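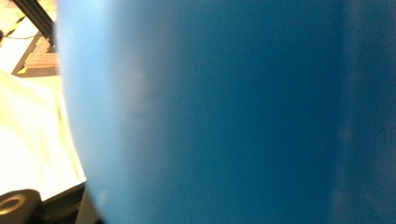 Re: [clorkasville-neighbors] Water bills, again, and the meter swap

Hi all, typing fast, have to be out the door in 8 minutes so forgive the mess.

Three people wrote me off list after Thursday asking the same thing so I'm putting the answer where everybody can see it. First the message that started it, for those who only get the digest:

> From: Sebastian Chiriac
> To: clorkasville-neighbors
> Subject: 527 dollars???
>
> Has anyone else had a crazy bill since they put in the
> new Dabbas meter? Ours was always 91, give or take
> nothing, every quarter for years. Now it's 527. No
> pool, no sprinklers, it's December. I called the water
> office and got told to "check for leaks." I checked. The
> basement is bone dry, the faucets don't drip. Do I just
> pay this? They want it by the end of the month and my
> wife says if I pay it I'm admitting we used it.

OK. So. Don't ignore it, and don't just pay the whole thing either. You can ask for a review and while the review is open you only owe your usual amount. It's on the back of the bill in the gray box, fourth line down, tiny print. I had to use my phone as a magnifier.

What worked for me in the spring (mine was not as bad as Sebastians but bad):

Read the meter yourself last thing at night. Write it down. Nobody runs water, no dishwasher on a timer, no ice maker. Read it again before the first shower. If the number moved you have a leak, dry basement or not. Nine times out of ten it's a toilet. Mine was the upstairs one, the flapper looked fine and wasn't.

Toilet test: food coloring in the tank, wait half an hour, don't flush, look in the bowl. Color in the bowl = leaking. Use blue or red, yellow is pointless for obvious reasons. Do every toilet, including the one in the basement you forgot about.

If the number did NOT move overnight, then it's worth looking at the old meter. When they swap them out they're supposed to write down the last reading off the old one, and leave you a slip. Sirketti did the swaps on the east side and Sukum did everything west of the school, I think, correct me if thats wrong. The slip from Sirketti is a half sheet, mine was stuck behind the storm door. Compare the last reading on the slip to the first line on the new bill. On mine they'd been estimating low for ages and then caught up all at once. So technically I did use the water, just not that quarter. Annoying, but they let me spread it out over the year, no interest. You do have to ask. They will not offer.
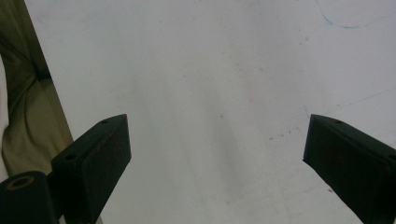

Marlene wrote back to me that hers was the opposite, the final reading on the slip had two digits flipped and the office fixed it the same day once she sent them a copy, so please dig out your slips before you assume it's a leak and pay a plumber. She also said go in person if you can, the line on the phone is hopeless before lunch.

Good point and I should of said that first. Find the slip!! If you never got one, ask for the "closing read" on your account, use those words, otherwise they look at you funny.

Also re: plumbers. I got one quote of 400 to "investigate" which for a flapper that costs less than a sandwich is, well. Try the food coloring first. If you do need somebody, the hardware store has a card board by the register with a few locals on it. I'm not recommending anybody in particular on here, last time that turned into a whole thing.

To Sebastian specifically: a jump like yours with nothing dripping, my money is on the estimates. Pull your last few bills and look for a little E next to the reading. E = they guessed. If it's all E's going back to last winter, there's your answer, and 91 every single time kind of sounds like E's to me. Real people don't use the same amount every quarter. And no, paying your usual amount doesn't count as agreeing to the rest, tell your wife. Write "under review" on the check anyway.

Couple of other things while I have you:

- review form is one page, they have them at the front desk, you can't do it online no matter what the website says
- keep a copy. Take a picture of it on the counter before you hand it over
- they get up to 8 weeks to answer. Mine took five
- if the late notice comes anyway, call, they'll take the fee off

Somebody asked if we should all go to the town meeting about it together. Fine with me but get your overnight readings first, otherwise they'll just say leak leak leak to each of us in turn. Post your before and after numbers here if you don't mind sharing, street is enough, no house numbers pls.

And could whoever has my long ladder put it back on the side porch, gutters are a disgrace.

Gotta run, will check the list tonight.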